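# How do you run an open day demo when the robot only exists in simulation?

**posted by Maja Szulc, 10/19/23**

I help run the open day at the Grisavley community college. This year the automation program wants a table of its own, and the people from Irno have offered to let visitors watch their household robot software work in a simulated house. No hardware is coming. It's all on a screen, with a keyboard for anyone who wants to steer.

I sat through a trial run yesterday in the Grabowska building so I could work out the space and the timing. The walkthrough goes from room to room, and the software is told to look for things and report where they are. It took 30 minutes with no visitors asking anything. I can give them half of that per group. 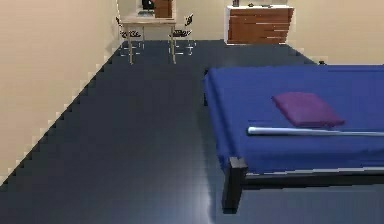 My main worry is the order of the rooms. We'll have parents, high school students and a few people from local employers, and they won't all stay to the end. The trial run spent a long time on general talk before anything was found. I thought the bedroom would be a good place to start, with the purple pillow on the blue sheet, because you can say "find the pillow" and even a six-year-old knows whether the answer is right. The presenter would rather start in the kitchen because there is more to find there.

What I'd like to know:

- Should one person drive the whole time, or should visitors get a turn?
- How much do you explain about how it works before you show anything?
- Is a projector good enough, or do we need a large monitor? The room has windows on two sides.
- What do you do when it gets an object wrong in front of people?

I have a table, a power strip on a Volex cord, and a laptop from the program. I can borrow one more screen if there's a good reason to. The budget for this is zero.

One more detail about the kitchen. You come at it down a passage with hexagon tile on both sides, and then there's a long black counter with a lot of small dark items at one end. I couldn't say what half of them were, and I was sitting in the front row. I don't want a visitor to ask "what's that one?" and have three adults guess. 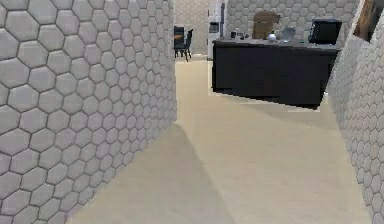

## Replies

**Anjana Chowdhury**

I've done this at a library and at two school fairs, all with simulated houses. I'll take your points in order.

Let visitors have a turn, but don't let them drive. Driving with a keyboard takes practice and people end up facing a wall, then they feel silly and hand it back. Let them pick the target. Write the object names on index cards, put the cards face up on the table, and have the visitor hand one to the presenter. It goes quickly and the line keeps moving.

Keep the explanation before the first task to 2 sentences. Say that this is a computer model of a house, and that the software has to find what's on the card. Then run it. People ask better questions after they've watched one.

Get the monitor. A projector in a room with windows on two sides will wash out, and pale walls and pale floors will run together. Put the screen with its back to the windows if the glare lets you, and test it at the same hour as the open day. We tested ours in the evening and had to move everything the next morning.

On wrong answers: leave them in. Have the presenter say "that's a miss" in a normal voice, then run the card again or go to the next one. The employers will want to see misses anyway. At the second fair we kept a tally sheet on the wall and more people stopped to read it than to watch the screen.

For the kitchen, only make cards for things a person in the back row can name. If the counter is cluttered, skip it and use the dining table. A white plate or a wine bottle is a fair target. You can also ask for the fridge magnets as a hard one for the students, if the presenter can get in close to the door. I'd leave out the small flat things on the tabletop because you'll get arguments about what they are. 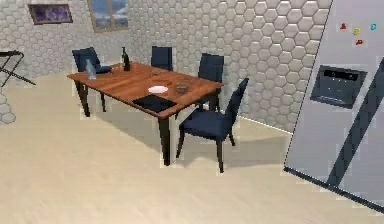 **gravelpit_ed**

Why not just play a video? We had a live demo at our plant tour in July and it froze, and everybody stood there. A recording never freezes. You could loop it all day and not need a presenter.

Also check the cord. I don't trust anything that has been in a college closet.

**Maja Szulc**

Thanks, both. The program doesn't want a video as the main thing, but I've asked for one as a backup on the same laptop. The cord has been checked.

I like the cards. I went through the rooms again this morning with the presenter and we agreed to start in the bedroom, do two cards there, then go to the dining table for three more. We're leaving the counter out. If a group is quick, the last part is a doorway task. The software gets told to leave a carpeted room by the open wooden door, go down the hallway and stop at the far doorway. There's a small white table inside that one, so it gives the visitors something to aim for.

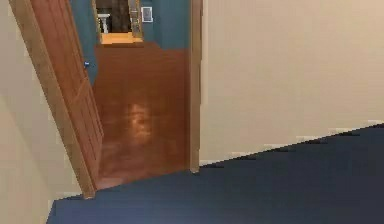

The doorway task takes longer than a card, so I'm keeping it for the employers and for anyone who asks about navigation. The presenter will say out loud which way it should turn before it moves, and the group can see for themselves if it does.

Anjana, did you hand out anything on paper? I have room for a half sheet with the program's contact details and a list of the cards. I'm also not sure whether to post the times on the door or just let people wander in.

**Anjana Chowdhury**

Half sheet, yes. Put the contact details at the top and make the type large. Skip the list of cards or the kids will call out the answers for the next group.

Post the times. If people wander in halfway through a run, the presenter starts over for them and the first group leaves. We put a paper clock on the door with the next start on it and changed it by hand.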